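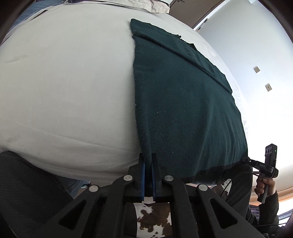 Mulo (hand-held gripper)

Mulo is a hand-held, two-finger gripper used to record how people handle cloth, so that a robot arm fitted with the same fingers can learn to do it too. It was developed at the Rikness workshop in Justville under Lilla Gál, and it is best known among its users for being wonderfully easy to take apart. Most of what goes wrong with a Mulo can be put right at a kitchen table with a hex key, a soft brush and a little patience.

Setup

Mulos are normally used in pairs, one for each hand, and a pair is set up together. The fingers are closed by hand first, with the power off, to check that the pads meet along their full length. A strip of thin paper is pulled through at the tip, the middle and the base. If it slides freely at the tip but catches at the base, the finger is leaning outward and its mounting screw has to be loosened and reset. New users tend to overtighten this screw, and a stiff linkage is the usual result.

Next comes the opening check. The two tools in a pair should open to within 3 millimeters of each other, or the recordings from the left and right hands will not match well. Cables are then routed down the forearm with enough slack for the elbow to straighten. A short trial follows, nearly always on a knit garment. Knits stretch, slip and bunch up, and they show a badly set finger faster than anything else – a sweater is a tougher test than a stack of dish towels!

Pads

The ribbed pads are the part that wears. Lint packs into the grooves, and a clogged pad will let go of a sleeve halfway through a fold. They are brushed out after every session and wiped with a damp cloth, never with solvent, which hardens the surface. Rikness suggests new pads after 300 folds, although teams working mainly with smooth cotton often get a good deal more out of a set. Both pads are changed at the same time.

Linkage

Play in the linkage is felt before it is seen, as a faint click when the fingers close. The pins are pushed out one at a time and cleaned, and any with a visible groove is replaced. A full rebuild takes 38 minutes by the workshop's own service sheet. Gál is said to do it in 14, talking the whole way through.

Versions

The first Mulo had flat pads and a one-piece arm. The Hollenstein revision, released one February and named after the street where the workshop then stood, brought in ribbed pads and separate links, so a bent part no longer meant replacing the whole side. Older tools can be converted, but the early handles need a longer screw.

See also: Cloth folding; Parallel linkage; Gripper pads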